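THE FOLDING SHIFT

A furniture and linen warehouse wants robots to do its folding. First, its staff have to show them how.

The pitch came on a slide with a blue sky behind it. Zovum, which rents out bedding, display beds and staff clothing to hotels and showrooms, would hand its folding over to machines. Staff would be "freed for higher-value tasks." Wing-sze Yen, who had folded there for long enough to have a favourite end of the table, put up her hand and asked what the tasks were. She was told that was a great question.

It is still a great question. I spent a few days at the Zovum site at Urkonport in May, and went back when the trial was further along, and I never did get a list.

What I saw was people folding clothes with plastic tools in their hands. The tools are grippers, the same sort of jaws the robots are meant to have, fitted with a handle so that a person can work them. You squeeze, the jaws close, you lift the cloth. A recording of every fold goes to a software supplier called Saithong, whose model is supposed to learn from it. The target for the first stage is 3294 usable folds. A fold doesn't count if you give up and use your fingers.

Everyone uses their fingers at first. Yen says the hardest thing is not feeling the cloth. With bare hands she knows if she has picked up one layer or two, and she knows it without looking. With the grippers she has to watch. Her neck gets sore and she is slower, and because the session is timed she can see exactly how much slower.

Who owns the knack?

The company's view is that this is ordinary paid work. Staff on recording sessions get their usual rate plus an allowance, and no one has been made to do it. All true, as far as I could find out. But the allowance stops when the recordings do, and what has been recorded stays with Saithong. Nobody I asked at Zovum could tell me if it might be used to train machines for a competitor. The contract, I was told, was "fairly standard."

Yen's complaint is smaller and, I think, better. She has a way of folding a sweatshirt that leaves the sleeves flat and the neck facing out, and she worked it out herself over years of dark navy tops that show every crease. Now it has been written down as Method B. Her name isn't on it. She isn't asking for royalties. She would have liked to be asked what it should be called.

Management points to the other depot, at Zustinport, where a machine has been folding pillowcases for longer than anyone here has been recording. It got through 718 of them on its best day, a number I heard from three separate people. On the day I drove out there it had done 173 by lunch and was waiting for a part. Two staff had been pulled off the loading dock to finish the pile by hand. On the rosters, those hours were entered as "automation support."

I don't think anyone was lying to me. I do think there is a habit, in places like this, of counting the machine's good days and the people's bad ones. A pillowcase is also a rectangle. A sweatshirt has arms. 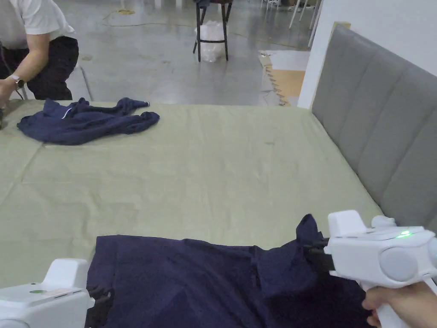 WHAT CHANGES, AND FOR WHOM

Some things have improved. The old folding tables were too low, and complaints about them went nowhere until the recordings began. Recording is done on beds as well now, and the stations have been moved so people aren't squeezed against the racks. Breaks are longer, too. Yen finds it a bit rich that it took a robot's schooling to get them, but she takes the breaks.

The rest is harder to pin down. Zovum says there will be no forced redundancies "during the trial," and I asked twice what happens after it. The second time I was offered a tour of the loading dock. Two casual positions have lapsed since the trial started and haven't been filled. The company says this is seasonal.

Yen has signed up for another block of sessions. The allowance is paying for her daughter's braces, and she would sooner the machine learned from someone who folds properly. She has also put her question about the higher-value tasks in writing. She showed me the reply on her phone. It thanked her for her engagement and said an update would follow.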